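Keeping the Count: Serpil Dursun on Twenty Years of Parish Registers

The Skimness burial registers run to 1,279 pages, and Serpil Dursun has read all of them at least twice. She began indexing them as a records clerk and now maintains the searchable version used by family historians across the county.

The main difficulty, she says, is spelling. "Brouwer appears in 6 forms before the clerks settle on one. If you index only what is written, a person searching for the modern name finds a third of the family. If you index only the modern name, you have thrown away evidence."

Her answer was to keep two fields for every surname - one for the text as written, one for the standardized form. A search checks both. The second field can be revised later without touching the first. 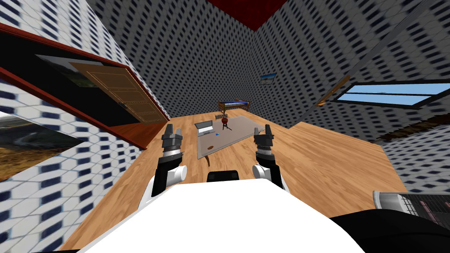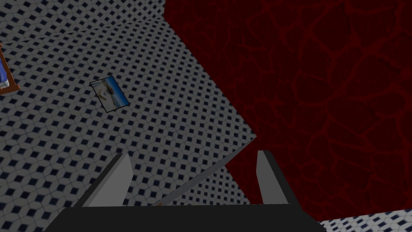 Anika Hutchins
Staff Writer, Local Records

Dates gave her more trouble than names. Early clerks recorded the day of burial, later ones the day of death, and for a stretch of pages the two are mixed. "I stopped trying to correct them," Dursun says. "I added a column that says which kind of date it is, or says unknown. Unknown is a perfectly good value."

She works from scans and goes back to the paper volumes when the ink has faded. A typical page takes her 20 minutes. Pages with marginal notes take longer, and she transcribes the notes in full, including those that are crossed out.

The index currently holds more than 3,000 surnames. Errors reported by readers are checked against the page, and both the old and new readings are kept with the initials of whoever made the change.

Her next job is the Kotton volume, which has water damage along the spine. "The first letter of most surnames is missing," she says. "I plan to start with the baptisms and work across." She expects to open it in June.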